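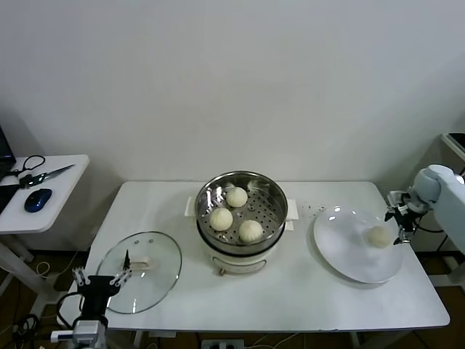
Jevside,7月

球员人物页怎么写:从空白页到发布

人物页的读者大多是搜着名字进来的,想知道身高、家乡、效力球队、婚姻状况。以下步骤按Plukusham站内现行格式整理,新作者照做即可。

第一步,建资料卡。依次填姓名、出生地、身高、位置、现役球队。身高先写英尺英寸,再在括号里写米。查不到的栏目留空,不要填“未知”。

第二步,找出处。每条私人信息至少要有一个公开来源,本人采访优先,其次是球队官网,最后才是地方报纸。论坛帖子和粉丝账号不算来源。

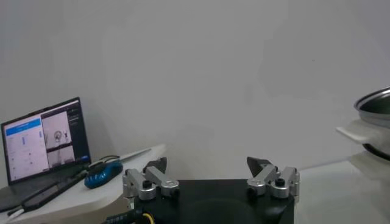
第三步,写导语。导语控制在70字以内,只交代这个人是谁、在哪里打球、最近因为什么被提到。以女足门将Fouzia Warraich的页面为例,导语写她效力于Purves队,上赛季末续约,别的都放到正文。

第四步,写感情与家庭。只写本人公开谈过的内容。订婚和结婚分两段,各注明出处。配偶不是公众人物的,写名不写姓,不写工作单位。未成年子女一律不写名字,也不贴社交账号。

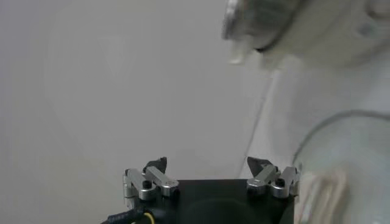 夹爪近景,两指之间留有空隙

第五步,核对数字。出场次数以联赛官网为准,并注明统计截止到哪个月。Warraich那一页最早写的是346次,把友谊赛也算了进去,后来重做了整张表。友谊赛和青年队比赛请另列一行。

第六步,拟标题。标题不超过20个字,姓名放在最前面。不用“震惊”“揭秘”,也不要在标题里提问。

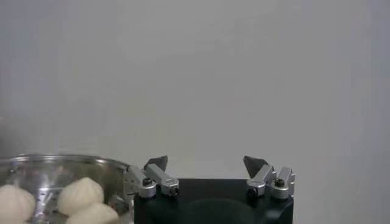

浅灰色墙面前的黑色夹爪

第七步,提交。在Clilero后台选“人物”栏目,勾上“待审”,把来源链接逐条贴进备注框。编辑一般当天下午处理,退回的稿子改完后在原稿上重新提交,别另开新页,否则旧链接会失效。

发布以后,球员转会、退役或婚姻状况有变,先改资料卡,再改正文,最后更新页底的修订月份。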